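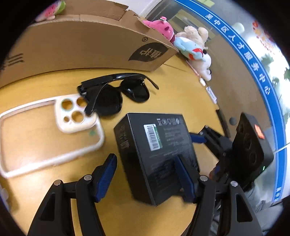
Filipa Meireles

Teaching by Hand: Notes on Demonstration Work for Tabletop Tasks
Speaker notes, afternoon session

Opening (allow three minutes)

Thank the hosts and the Clernunbridge program office. State the subject plainly: how a person shows a two-handed task to a robot, and what we ask of that person while the task is being shown.

Mention that the audience includes both engineering staff and people who manage teams of demonstrators. The engineers should be patient during the first part. The managers should be patient during the part on timing.

Slide 2. Two ways of showing

In remote control, the demonstrator sits apart from the work and moves the arms through a controller. In hand-held work, the demonstrator stands at the table and does the task directly, with a gripper in each hand. Our group has used both. Remote control keeps the demonstrator within the reach of the actual arms, and that remains its main strength. Hand-held work is faster to learn and can be set up at an ordinary table.

Pause for the show of hands. If most of the room has used remote control only, spend an extra minute on slide 3.

Slide 3. The object set

Point to the black product box between the ridged pads. A rigid box with flat sides is a reasonable first object. The phone case is harder: it is low, it lies close to the table, and part of it is clear, so the table can be seen through it. Sunglasses are harder again. With the arms folded there are several places to take hold of them, and two demonstrators will seldom choose the same one.

Recommend that every site write down the permitted grasps for each object before recording begins. The Irkthorpe team did this in June and circulated a single page. Cristóvão Seixas has agreed to share it on request.

Slide 4. Instructions to demonstrators

Read these aloud slowly.

Move at a steady pace and do not rush the approach.
Close the fingers fully on the object before lifting.
Keep the second gripper in view of the first whenever both are working.
If an object slips, finish the attempt and mark it. Do not start over silently.
Put the object down before opening the fingers.

Expect a question on the fourth item. Failed attempts are kept and labeled. Whether they are used in training is decided later by the project lead, and the demonstrator should not make that decision at the table.

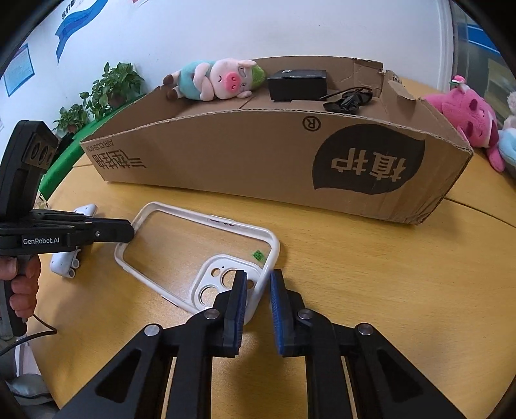 Filipa Meireles
Senior Coordinator, Demonstration Programs

Slide 5. Working with both hands

Most new demonstrators favor one hand and let the other drift. For packing tasks this is a serious fault. One gripper should steady or wait in a known position while the other moves. We ask trainees to say the role of each hand out loud during their first day: "left holds, right places." It feels awkward and they may stop after that day.

A low cardboard tray is a useful container for this exercise. The sides can be cut down so that the fingers clear them easily, and card is forgiving when a finger touches it. Trays should be replaced according to the written schedule at each site. If a site prefers to keep worn trays in use for variety, that should be recorded with the session.

Soft toys belong in the set as well. A plush toy changes shape under the pads, and the demonstrator must judge how far to close.

Slide 6. Volume and consistency

The Zusetti project closed with 3000 accepted demonstrations from 19 demonstrators. Trinidad Lorente reviewed the first 100 by eye and returned 44 of them with comments. Most of the comments concerned hurried release. Acceptance improved once the release instruction was moved to the top of the sheet.

Do not present these figures as a target. The Symonenko trial was smaller and used fewer objects, and the two should not be compared directly.

Slide 7. Requests to site managers

Schedule rest periods in writing. Holding a gripper in each hand is tiring, and fatigue appears in the wrist before the demonstrator reports it.
Change the object layout between recordings.
Send questions about labeling to Hélder Magalhães, and questions about scheduling to Conceição Nogueira.

Questions (remaining time)

If asked about cost, refer to the written report. If asked about moving from hand-held recordings to a particular arm, explain that reach and joint limits must be checked for each model, and offer to continue the discussion after the session. Return to slide 3 while questions are taken.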